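The great cloth sort, or how I spent a very happy Thursday

I have been looking forward to writing this one all week! If you read my post about the button jars you already know that I get a bit carried away when it comes to sorting, and this time it was fabric. Bags of it. Old T-shirts, pillowcases with one good side left, napkins, baby clothes, somebody's curtains, all waiting to be divided up into things to wear, things to mend and things to cut up for rags.

We did it in the big hall at Pastberg, the one with the walkway upstairs and the tall windows, and I can't say enough good things about that place for this kind of work. You want light when you're looking for stains. At my kitchen table I miss half of them, and then the shirt goes in the good pile and comes straight back out the next morning when the sun hits it. In the hall you can hold a thing up and know right away.

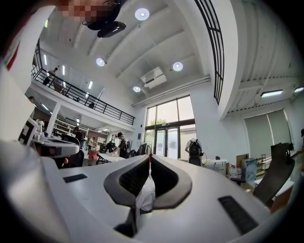
White cloth, red at the top edge, under the lights in the hall

I love plain white cotton more than anything else that comes in. It's the best rag there is (no dye to worry about, boil it as often as you like) and it's also the best patching material, because you can put it behind almost any color and it won't show through. So white things get a pile all to themselves at my house, and I check every one of them for loose threads and tags before it goes in. I snip the tags off right then. I used to save that job for the end and it was miserable, 60 little tags in a row with a pair of nail scissors.

My piles, for anyone who wants to try this:

Wear. It has to be something you'd hand to a friend without saying sorry first.

Mend. Missing buttons, dropped hems, small holes on a seam. I allow myself 8 things in this pile and no more, and if a ninth turns up, one of the others has to go. I'm strict about it now, after the winter when the mending basket got so full I couldn't close the closet.

White rags. See above, my favorite!

Colored rags. Floors, bikes, paint jobs, the dog.

Stretchy. This one is new and I'm so pleased with it. Thin knits and anything a bit slippery are hopeless as rags, they just push the water around, but cut into loops they make great garden ties. I tied up all the tomatoes at the Gitach plots with old tights and jersey last summer and not one stem got cut.

The thing I keep having to relearn is that you should shake every piece out before you decide. A garment that's all bunched up tells you nothing. You think it's gray all over and it has a lovely pale front, or you think it's fine and there's a big worn patch hiding in the folds.
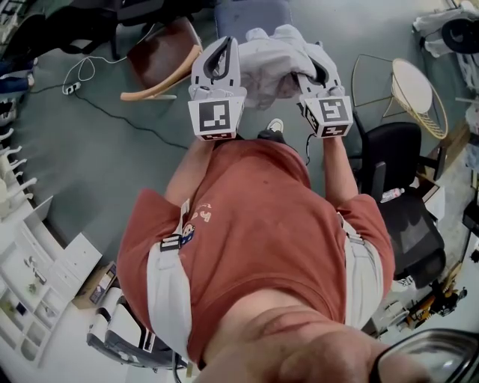

Shaking out takes a second or two and it saves going through the whole pile again. I take the thing by two corners or by both shoulders, give it one good snap, look at the front, look at the back, and down it goes. If I'm still holding it after that I'm usually just being sentimental. (I have kept 2 shirts purely for the print on the front. They're going to be cushion covers. They really are!)

Folding is its own pleasure and I'd happily write a whole post on it. For rags I don't fold, I roll, and then I stand the rolls up in an old Palumbo crate under the sink so I can pull one out without the rest falling over. The wearable pile gets folded in thirds and bagged for the swap at Welon, where they ask for things flat and sorted by size. Creases are fine, they say, but please no balls of cloth stuffed in the corner of the bag. Fair enough — I've been guilty of that.

I also learned that my good shears need sharpening. They chewed their way through the last pillowcase, and I ended up tearing the rest by hand, which is much more fun anyway. You make a little nick at the edge and pull, and cotton goes in a perfectly straight line with that wonderful ripping noise. Knits won't do it, so don't bother trying.

Next up is wool, and I'm a little scared of it because of moths. If you have a way of storing wool scraps that doesn't make the whole cupboard smell of cedar, please leave it in the comments. I have one drawer free and a lot of old sweaters.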